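Prep cook wanted, to work alongside our robot (and teach it a thing or two)

Pálfi Kitchens, Omdale. Full time, early shift, start in November

Hi! I'm Haiyan Shen and I run the prep kitchen at Pálfi. We cook for schools, two hospitals and a bunch of offices around Omdale, up to 3,000 meals on a big day, and all of it starts in one long room with a lot of onions in it. I've been here since we were doing 200 lunches out of a rented church kitchen, so if I sound attached to the place, I am.

I'm looking for one more person on the prep team. It's a regular prep cook job in most ways, with one part that's new, and I'd like to be straight with you about that part before you spend an evening on your application.

Last year we signed up with a company called Zistamach, who make a two-armed kitchen robot. The plan is for it to take over the moving and lifting side of prep: pots onto and off the bench, produce to the boards, lids on, lids off. The knife work stays with us. So does the tasting, the seasoning and every decision about whether a case of tomatoes is good enough to serve to somebody's kid.

What has changed for the crew so far? Mostly our backs and our mornings. We used to have two people on pots from 5 a.m. and they hated it. Those two are still here, by the way. Melquiades Palacios was one of them, and now he runs our training bench and gets a better rate for it. You'd be working with him a lot. He's patient, he's funny before sunrise (I'm not), and he'll tell you when you're wrong.

Some things got more annoying, and you should hear that too. The bench has to be laid out the same way every time. You can't leave your towel wherever you like. The robot is slow, slower than you, and there'll be days when you want to reach in and do the thing yourself. You can't do that while it's moving! We also have more meetings than we used to, usually at 1:30 when everybody wants to go home.

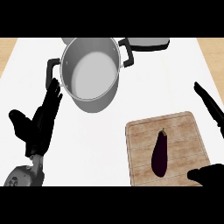 The new part of the job is that you'd spend one or two hours of each shift with Melquiades on what we call rehearsals. Zistamach builds a simulated version of the bench and we go through the tasks in there before anything gets tried with real food and real people nearby. You'd look at a setup and tell the engineers what a cook would notice. Take the stockpot with a handle on each side: a person picks that up with both hands, and we'd want to talk about where the left hand is going and what the right one should be doing in the meantime, with the eggplant on the board over on its side. Is that a sensible place for the board? Would you want more room? Those are the kinds of things you'd be asked, and there's no wrong answer as long as you say why. We've gone through more than 2,000 of these rehearsals already and I still find stuff to argue with.

You don't need to know anything about computers beyond email. I didn't. What I do need is somebody who has worked in a busy kitchen for at least a year, who can handle a knife safely, and who speaks up. The quiet ones have a hard time here, I'm afraid, because the engineers really do change things when a cook complains, and they can't change what they never hear about.

Hours are 5 a.m. to 1:30 p.m. You get a paid meal break, a free lunch, and shoes replaced every year. We pay $26 an hour from the first day, rehearsal time included at the same rate. If you take on the training bench later, it goes up.

One question I get at every interview is whether the robot is here so we can let people go. I asked the owners that myself before I agreed to any of it, and what we have is written into the staff agreement: no prep job gets cut on account of the machine while the agreement runs, and hours can't be reduced because of it either. I'll show you the page when you come in, and you can ask the crew about it without me in the room.

We use Zenthorpe for scheduling, so you'll get your shifts on your phone two weeks ahead. Swaps are fine if you ask me first.

To apply, send a few lines about where you've cooked and what your least favorite prep job is (mine's artichokes, forever). A resume is nice but I won't toss you out for not having one. You can also drop it off at the side door any morning after 10, ask for Haiyan, and I'll give you a quick look around if the soup's behaving. Paid trial shifts are four hours, and you'll get lunch with us afterward.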